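Robots That Practice on a Computer First
Young Readers' Pages, Nurneck Science Center

Reading level: grades 4 to 6

Before a pilot flies a real airplane, the pilot practices in a simulator. A simulator is a computer program that behaves like the real thing. Robots can learn this way too. At the Adeyemi Laboratory, a team led by engineer Bello Nwosu studies how a robot arm can learn to sort small blocks inside a simulator. The project is named Zirkero.

Why use a simulator?

A real robot arm is heavy and costs a great deal of money. If it bumps into a table, something may break. In a simulator, nothing can be damaged. The computer can also put every block back in its starting place at once, and the robot can try again.

What does the robot have to do?

The practice world contains a robot arm, a tiled table, large boxes and small cubes. At the beginning of each try, the computer gives the robot a written instruction, such as "Put the purple cube behind the green box." The robot must choose the correct cube, pick it up, and set it down in the correct place. The large boxes stay where they are. They are obstacles, and the arm must learn to reach past them without knocking them over.

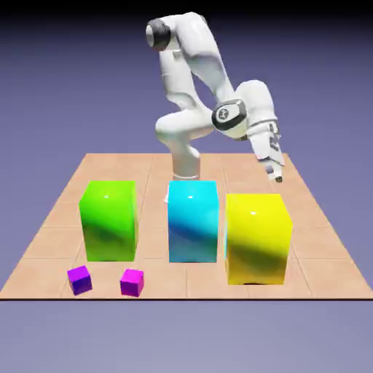

The Zirkero practice world, drawn by a computer. The two small cubes are near the front of the table, and the gripper is not holding anything.

The "hand" of the robot is called a gripper. It has two fingers that close on an object from both sides. Between the gripper and the base, the arm has many joints. Your own arm bends at the shoulder, elbow and wrist, and the joints of a robot arm do similar work. With many joints, the arm can often reach the same spot in more than one way, so it may be able to go around a box that is blocking the shortest path.

How does it learn?

The method is called learning from demonstrations. First, a person steers the simulated arm and completes the task correctly. The computer records every movement. For this study, the team recorded 612 demonstrations. Next, a program looks for patterns in the recordings. Finally, the robot tries the task without help, and the team keeps a record of each success and each mistake.

In every demonstration the computer moved the boxes and cubes to new positions. This is important. A robot that always practiced with the same arrangement might memorize one set of movements and fail when a cube was moved even a little.

What did the team find?

After training, the robot completed almost 10 of every dozen tries. Most mistakes happened when a cube stood close to a tall box and the fingers had little room. The team then added more demonstrations of that kind, and the robot made fewer mistakes of this type.

The next step is to test the program on a real arm at the Tuvalside workshop. Real tables have shadows, dust and slippery spots that a simulator may leave out, and the team expects the real task to be harder.

Words to know

Simulator: a computer program that imitates something real.
Gripper: the part of a robot arm that takes hold of objects.
Joint: a place where two parts meet and can move.
Demonstration: a recorded example of how to do a task.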